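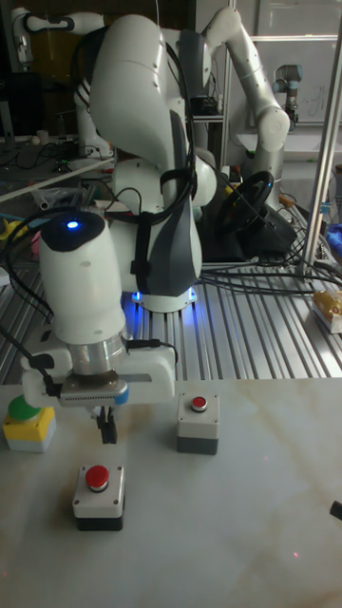 *The button bench: white arm, parallel gripper with the two black fingers on, and three push-button boxes on the marble-pattern top.*

# Button bench: gripper comparison notes and data

Hello! If you've landed in this folder you're probably either Haf Samuel or somebody Haf has sent here, so I'll keep it friendly. These are the recordings and notes from our gripper trials on push-buttons, which began as a quick afternoon's comparison and then ate most of December. I'm Iestyn Dafis, I wrote nearly all of the scripts, and anything that's badly named is my fault.

The question was a small one. We had two sets of fingers for the parallel gripper and two controllers to drive the arm, and we wanted to know which pairing could press a button reliably without thumping it. Pressing sounds like the easiest job you could give an arm (I certainly thought so), but you need to come down square, stop at the right depth and get off again without dragging the box along with you.

## What we compared

**Fingers**

- `pesamar` – narrow black fingers, closed together and used as one blunt prodder.
- `sanis` – wider, with a soft pad on each tip. Lovely for picking things up, a bit vague for pressing.

**Controllers**

- `trirnar` – position control with a force limit. Goes where you tell it and gives up when it meets too much push-back.
- `gethin` – our own compliant controller, named after Haf's old dog. It leans into the button gently and decides for itself when the press is done.

That gives four pairings. I did start on a fifth with the fingers held slightly open, so each tip lands on a different part of the cap, but it was hopeless on the smaller buttons and I've left it out of the data.

## The targets

The boxes differ more than I'd bargained for. The domed red cap is the friendly one, with plenty to aim at. The small red one with the grey ring is the fussy one: drift sideways and you land on the ring, and then the force reading climbs nicely and looks for all the world like a good press. The big green mushroom on the yellow box is very forgiving about aim, but it wants a firmer shove than the other two.

In the files they're called `dome`, `ring` and `mushroom`. Older logs call the mushroom `green`, and the loader treats the two names as the same thing, so please don't go round renaming them!

## What's in the folder

```
runs/ one folder per run
 run_0001/
 side.mp4 fixed camera
 force.csv gripper force and arm pose
 meta.yaml fingers, controller, target, outcome
splits/
 train.txt
 test.txt
scripts/
 load.py
 plot_press.py
 check_sync.py
```

There are 3704 runs in all. Of those, 3088 are in the training list and the other 616 are in the test list. I split them by session, so you won't find runs from the same sitting on both sides. Video is saved at 30 frames a second, and force comes in a good deal faster than that, so use the timestamps and don't try to match row to frame.

Each `meta.yaml` looks something like this:

```yaml
fingers: pesamar
controller: gethin
target: ring
outcome: missed
notes: "landed on the surround, force looks fine"
```

`outcome` is one of `pressed`, `missed`, `shoved` or `stopped`. The third means the box itself shifted on the table, even if the button went down as well. Haf and I argued over that one for a whole Tuesday. She wanted it counted as a success with a note attached, I wanted it kept separate, and I was the one typing.

## How we got on

The short version is that I'd reach for `pesamar` fingers with the `gethin` controller, and I'd do it for all three targets. The narrow tips put the force where you want it, and the compliant controller copes with a cap that isn't quite where the arm thinks it is.

`pesamar` with `trirnar` came closer than I expected. On the dome you'd struggle to tell the two controllers apart from the force plots. The trouble shows up on the mushroom, where `trirnar` tends to reach its limit a touch early and back off before the button clicks. You can raise the limit, of course, but then it gets heavy-handed with the ring, and I didn't want separate settings for each button.

The `sanis` pads were the disappointment. They squash before the button moves, so the start of every press is mush, and our contact detection hated it. I know they'd win easily if we were picking up sponges or fruit, so please don't read this as me saying they're bad fingers. Haf is very fond of them and will tell you so at length.

One surprise was how much the cable mattered. With it strapped too tightly near the wrist, it tugged on the gripper at certain angles and put a slow wander in the force reading. We gave it more slack partway through, and sessions from before that change are marked `cable: tight` in the session notes.

## Getting started

```
pip install -r requirements.txt
python scripts/load.py --split train
python scripts/plot_press.py runs/run_0656
```

Run 656 is a nice one to look at first: a clean press on the dome, with a sharp contact and a tidy release. Compare it with any of the `sanis` runs and you'll see what I mean about mush.

## Things to watch out for

- The arm itself hides the target in the side view at some poses. Don't rely on the video alone for the moment of contact.
- Reflections off the metal platform behind the tabletop confused my first button detector no end. Cropping to the table helped a lot.
- Force is zeroed at the start of each run, with the gripper still in the air. If a plot starts below zero, the zeroing went wrong – skip that run and let me know the number.
- `check_sync.py` is slow. Go and make a tea.

## Still to do

- [ ] Try a single solid prodder in place of the two fingers
- [ ] Redo the `sanis` runs with a harder pad
- [ ] Second camera from the other side
- [x] Merge Haf's session notes into the metadata

If you find something odd, open an issue or come and find one of us. Haf looks after the controllers and I look after the loader and the plots.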